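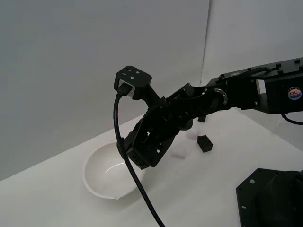 The Case for the Plain White Bowl

Among the objects that furnish a household, few receive less attention than the bowl. It is bought early, used daily and replaced only when it chips. For the spring survey of tableware, the editors of this magazine set aside the season's decorated ranges and looked instead at the simplest piece in the cupboard: a white bowl, shown on a white tabletop against pale gray walls.

The choice of setting follows a long practice in the trade. White on white leaves the eye little to consider except outline, and a weak outline is soon apparent. A rim that is too heavy makes a small bowl look clumsy - one that is too thin will not survive a busy sink.

Makers differ on where the balance lies. Solside, whose catalog now runs to 1358 pieces, has kept plain white bowls in production through every change of fashion. Ollton entered the market later and offers 11 sizes, the smallest intended for salt and the largest for a family salad. The Hà studio works on a more modest scale and fires its kiln each Friday. Its bowls are sold singly, and no two share quite the same curve.

Buyers are advised to handle a bowl before purchase. It should sit level on a flat surface and should not rock when touched at the rim. Bowls intended for daily use should also stack without sticking. The Firkden showroom, which reopened in May, keeps 15 white bowls on an open table for this purpose, and visitors may lift, turn and nest them as they wish.

Care is a simple matter. Gray marks left by cutlery can usually be removed with a mild paste of baking soda and water, applied with a soft cloth and rinsed well. Abrasive pads should be avoided, as they dull the glaze on ceramic pieces and scratch most others.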